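The Robot That Practiced in Bad Apartments

Anyone who has watched a robot try to tidy a kitchen knows the feeling of wanting to get up and help. The arm drifts toward the cup. It pauses, as if reading the small print. Then it closes firmly on the air beside the handle and carries that air, with great care, to the sink.

The team at Chidiac, a small robotics lab above a bicycle shop, spent most of last year watching this happen. Their project, called Tikine, set out to teach a robot gripper to work in homes it had never visited. The usual way to do that is to visit a lot of homes. The lab had two robots, a modest budget and a landlord who had already complained about the noise, so it built the homes in software.

Simulated training is old news. What set Tikine apart was how little the lab cared about making its rooms nice. Early versions were handsome: soft light, tasteful chairs, every table at a sensible height. The robot did beautifully in them. Moved to a real room, it treated a laundry pile as a wall and a shadow as a piece of furniture.

So the team wrote Testilance, a program whose whole job is to spoil rooms. It tips the camera. It swaps the floor, scatters cables, puts furniture where no sane tenant would want it and now and then forgets that objects are supposed to have solid edges. Over the spring it turned out 784 of these places. By June the lab had a sort of housing market on its hands, and it was a grim one.

The robot sees all of them through a simulated fisheye lens mounted at the wrist, so its own hand takes up a good part of every view. The lab argued over this for weeks. A camera up on a mast gives a cleaner picture, but the wrist camera goes where the fingers go, and the fingers are where things tend to go wrong.
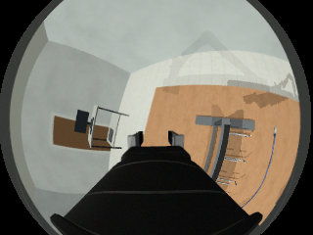

The lab tested the idea on 11 household tasks, from closing a drawer to picking up a sock. A gripper trained only in the handsome rooms managed two of them reliably in a real apartment. The one raised on Testilance managed seven. It still can't do the sock, which it approaches from a different side every time, like a man looking for the start of the tape.

There are caveats, and the lab lists them with the gloomy pride of people who found them the hard way. The real apartment was a single apartment. Glass remains a mystery to the system. Some of the spoiled rooms were so strange that they taught the robot nothing at all, and sorting the useful mess from the plain mess took longer than writing the program did.

A rival method, Zakora, goes the other way and scans real homes in fine detail before training starts. It does better on drawers and worse on nearly everything that has been moved since the scan — in most homes, a long list. Chidiac would like to combine the two, starting from a scanned room and letting Testilance loose on it.

That work begins in the fall. The sock has been washed and put back on the test floor.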